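Perception: gripper tracking jumps when the two hand-held grippers come close to each other

Asked in May, tagged: pose tracking, calibration, bimanual

I record two-handed pick and place with hand-held grippers, and I replay the poses in Planwood to check them before training. For one hand alone everything is fine. When both grippers work near the same object, the left track jumps by 18 mm, stays there for 4 or 5 samples and then comes back. The object is a phone case on a white table.
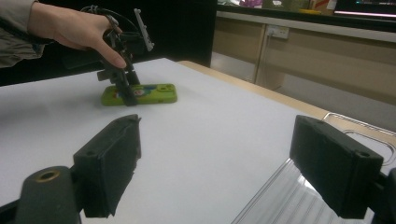

Both grippers at the table, green phone case under the held one's fingers.

I have already repeated the hand-eye calibration and the result did not change. I run the tracker at 60 Hz with the default filter. Is it the filter, or is my table too plain?

Unine

Answer 1 (accepted)

I had nearly the same problem. A plain white top gives the tracker very few points to hold, and when the other gripper comes into view, it takes points from this gripper and thinks they belong to the room. So your camera "moves" together with the other hand.

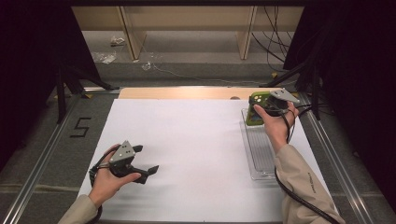
Please make a mask for the region where the other gripper can appear, and apply it before feature extraction, not after. Then run the same recording again offline. If the jump is gone, leave the filter as it is. A stronger filter will only spread the error over more samples and it becomes harder to find.

Sachiko Yagi

Answer 2

Check your time stamps also. In my case one stream was late.

Wulberg

Comment from Unine: Thank you both. With the mask the jump is gone in my replay. I did not check the time stamps yet.

Answer 3

same problem here, any news?

Afridi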